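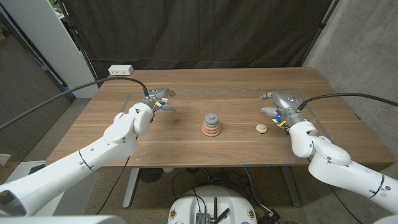 Play table check, Merham toy room
Date: May 11, 2019

1. Table top, edges and corners.
OK. I passed my hand along all sides and felt no splinters.

2. Tape on the table.
OK for now. Please press down the corners when you clean, and change the tape if it lifts.

3. Stacking toy, rings and knob.
OK. The knob does not turn when pulled. Every ring was tried in the small parts tester and none goes inside. No cracks, no loose paint.

4. Single rings.
Comment: a ring which is left on the table must go back with the stacker before closing. In January we lost one for 5 days under the shelf.

5. Power outlet box at the back corner.
To be corrected. It is too near for small children. Move it to the wall side and put covers in the sockets.

6. Cables.
To be corrected. Keep them away from the walking side.

Next check: in 20 days, same list.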